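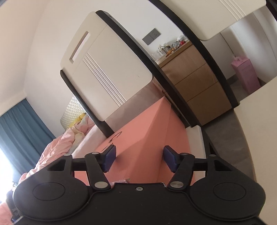

How to pack a kitchen for moving

I moved four times before I came to Kernthorpe, and the kitchen was always the slowest room. My neighbor Zübeyde Saraç taught me the order I use now.

Start with the things you use only on holidays. Big serving plates and cake forms can go in a box two weeks before the move. Leave out one pot, one pan and a plate for each person.

Take small boxes for plates and jars. A large box full of plates is too heavy for one person on the stairs. Put a folded towel on the bottom, then wrap every plate in paper and stand it on its edge, like a book on a shelf. Glasses go on top, with paper inside them also.

Close the bottom of the box with two strips of tape in the long direction and one across. Write the room and the content on the side of the box. If you write on the top, you cannot read it when the boxes are stacked.

Flour, rice and sugar I put in jars with a screw lid. Open bottles of oil I give away.

The last box is for the first evening: kettle, tea, cups, knife, dish soap, a sponge. Carry this one with you in the car.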